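Why Wood Has Stripes

Look closely at a wooden table, door or ruler and you will find thin lines in it. These lines are called the grain. They are made while the tree is alive, and they record how it grew.

How the lines form

A tree trunk gets thicker by adding new wood just under the bark. In places with cold winters, growth follows the seasons. Spring wood forms fast. Its cells are wide, with thin walls, and it looks pale. Summer wood forms slowly. Its cells are narrow, with thick walls, and it looks darker. By October most of these trees have stopped adding wood until the next spring.

One pale band and one dark band together make one growth ring. If a stump has 200 rings, the tree was 200 years old at the height where it was cut.

From rings to lines

A stump shows circles, but a board usually shows lines. The reason is the direction of the cut. A stump is cut across the trunk. A board is cut along it.

Think of a roll of paper towels. From the end, you see the layers as circles. If you could slice the roll from top to bottom, the edges of the layers would appear as long straight lines.

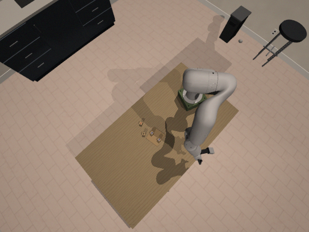
The pattern also depends on which part of the trunk the board comes from. A cut that passes through the center of the trunk meets the rings nearly head-on and gives straight, even lines. A cut nearer the outside meets them at a slant. This gives wide curves and pointed arches, sometimes called cathedral grain.

Knots

A knot is the base of a branch. As the trunk thickens, new wood grows around the branch and closes it in. The grain bends to pass the knot — the way water in a stream bends around a stone.

Why grain matters

Wood is much stronger along the grain than across it. It also changes size with the weather. In damp air it takes in water and swells, mostly across the grain. Its length hardly changes. A wooden door may stick in a wet summer and close easily in winter.

Try it

You need a sheet of newspaper. Tear one strip from top to bottom and another from side to side. One tear should be straighter. Paper is made from wood fibers, and in newspaper most of them point the same way. The straighter tear runs along them.

Words to know

Grain: the direction and pattern of the fibers in wood.
Growth ring: the wood a tree adds in one year.
Knot: the part of a branch enclosed in the trunk.

Text: Kusum Maurya. Checked by Athina Raptis.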